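Die Tür von Mudska

Der Greifer hieß Rola, nach dem Aufkleber im Koffer, und er hatte wieder Spiel im linken Finger. Ich habe die Schrauben an den schwarzen Platten nachgezogen, eine nach der anderen, mit dem kleinen Schlüssel, den die Firma Vurnov beilegt. Dreizehn Umdrehungen zurück, dann langsam vor, so steht es in der Anleitung. Danach hielt ich ihn vor die Schranktür und wartete, bis meine Hand ruhig war.

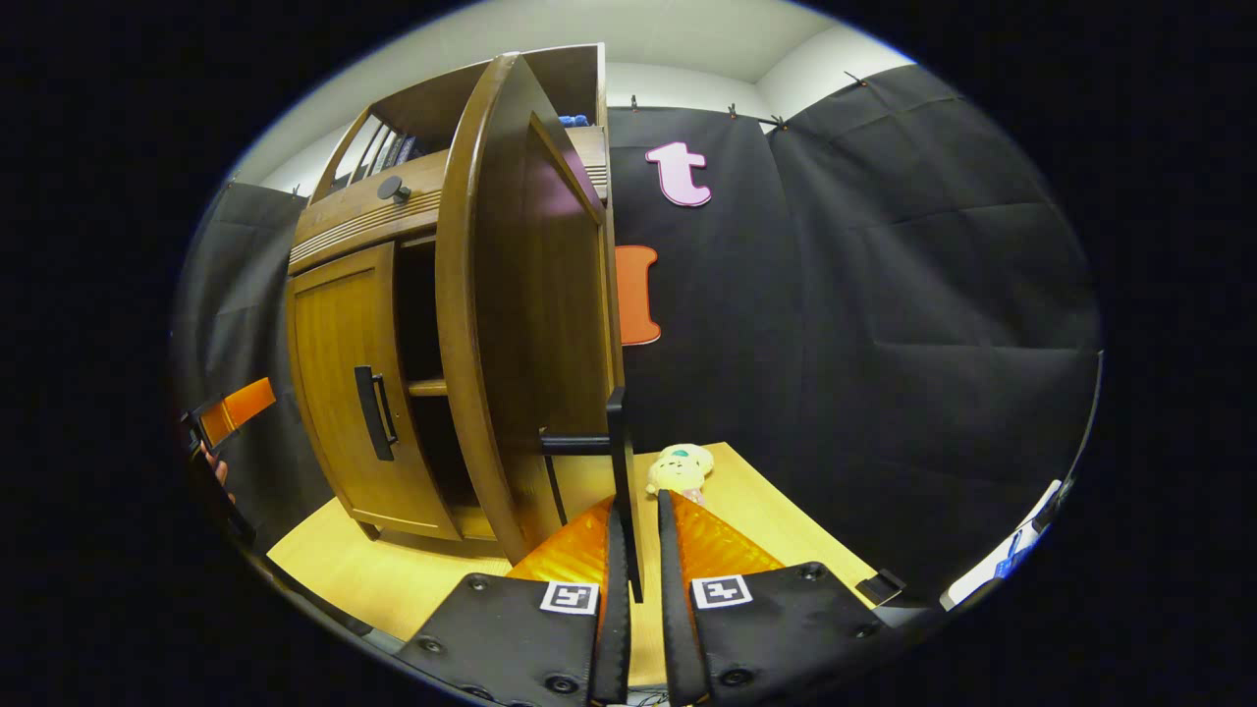
Shehu meinte, man dürfe die Finger nie so eng stellen, ein Spalt müsse bleiben, sonst drücke der Gummi gegen sich selbst und nach 500 Griffen sei er müde. Ich fragte, ob Gummi müde werden kann. Alles werde müde, war die Antwort, auch der Mensch, der um 18 Uhr noch Schrauben dreht.

Ich löste also die vier Schrauben noch einmal. In Mudska, wo ich gelernt habe, hatten wir einen Meister, der legte beim Einstellen immer das Ohr an die Maschine -- er sagte, sie erzählt, wo es ihr weh tut. Ich legte mein Ohr an Rola und hörte nur mein eigenes Blut. Trotzdem drehte ich ein wenig zurück, und das Spiel im linken Finger war weg. Dann ging ich wieder zum Schrank und bückte mich tief über den Tisch.
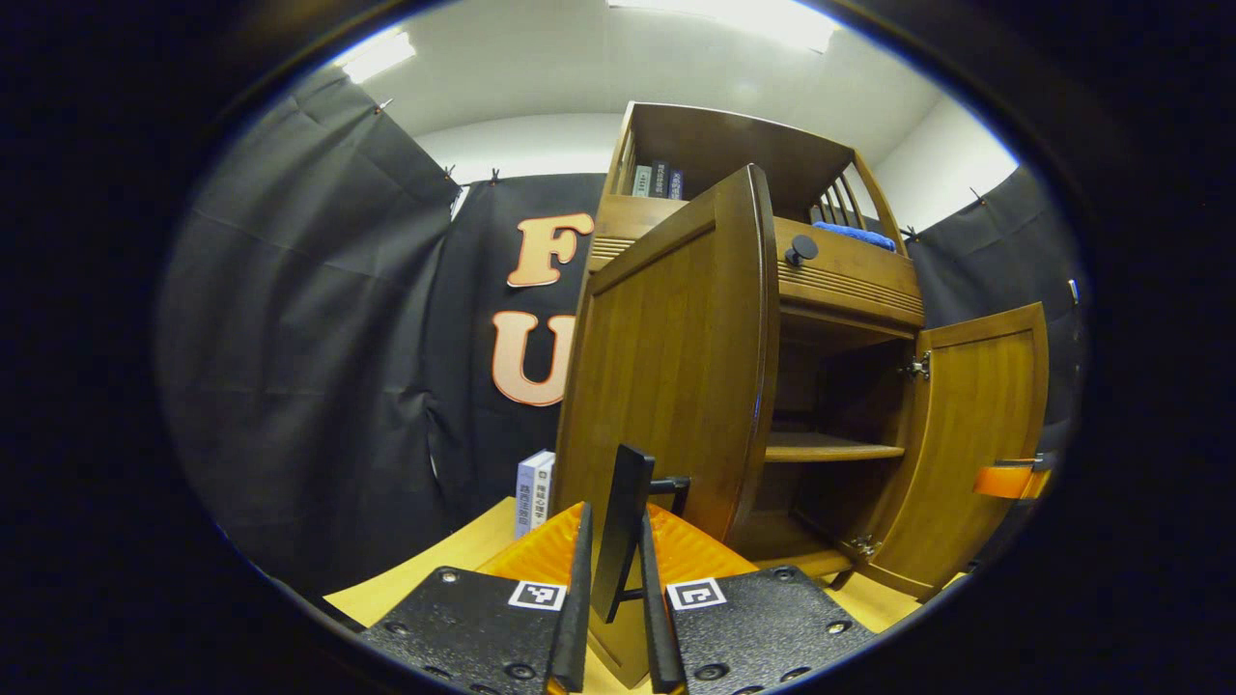
Rola vor den offenen Türen

Im Heft schrieb ich: Finger links eingestellt, Spalt geprüft. Über das Ohr schrieb ich nichts.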